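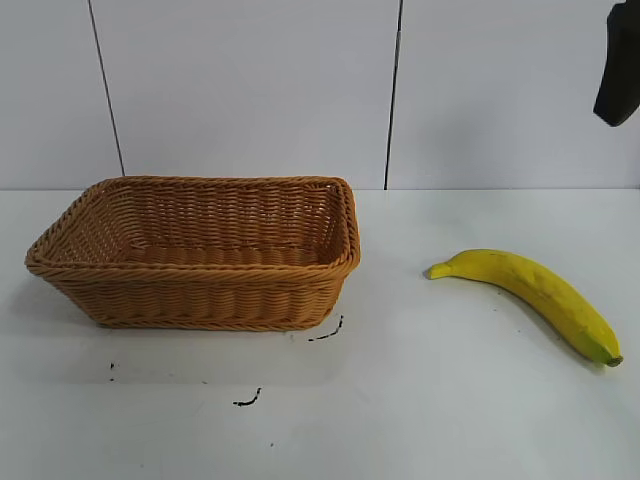

Une banane et un panier tressé.

Jonalyn Aquino n'aime pas le mot « régime ». Elle me le dit avant même que je pose la première question. Depuis 5 ans, elle prépare les goûters de l'école Kang, et elle a vu beaucoup de parents arriver avec des listes d'aliments interdits.

« On me demande toujours ce qu'il faut enlever, explique-t-elle. Moi, je préfère parler de l'heure. Un enfant qui mange à quatre heures et demie, assis, il dîne bien. Un enfant qui grignote jusqu'à sept heures, il ne dîne pas, et après la maman est inquiète. »

Je lui demande si les enfants acceptent facilement les fruits. Elle rit un peu.

« Cela dépend du jour ! La pomme coupée, ils la mangent. La pomme entière, elle revient avec une seule morsure. La banane, c'est plus simple, ils savent l'ouvrir tout seuls et ils sont fiers. »

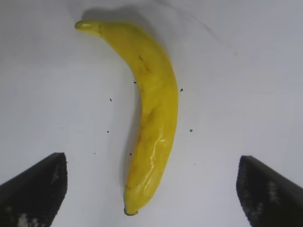
Ustden, mars

L'école compte 80 élèves, et la cuisine est petite. Le budget du goûter est de 770 par mois, une somme qui n'a pas changé depuis l'arrivée de Mme Aquino. Elle achète au marché de Fetumov, tôt le matin, avec sa collègue Sun-ja Ryu.

« Sun-ja négocie mieux que moi, reconnaît-elle. Moi, je paie le prix qu'on me dit. Mais je choisis mieux le pain. »

Le pain est justement son grand sujet. Elle a supprimé les biscuits emballés pendant le premier hiver, et les réactions ont été assez dures.
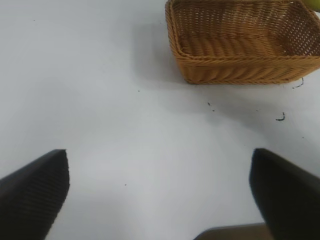 « Il y avait des pères très fâchés, se souvient-elle. Un monsieur m'a dit que le pain avec du beurre, c'était triste pour un enfant. Je lui ai proposé de venir goûter avec nous. Il est venu, il a pris deux tartines. »

Aujourd'hui, le goûter dure 30 minutes. Les plus grands servent les plus petits, une idée de l'instituteur, Ji-hoon Koo. Mme Aquino n'était pas favorable au début, car elle craignait le désordre. Elle a changé d'avis pour les grands, mais elle garde le couteau à pain de son côté de la table.

Et chez elle, que mange-t-elle à quatre heures ?

« Du café, répond-elle. Je ne suis pas un bon modèle. »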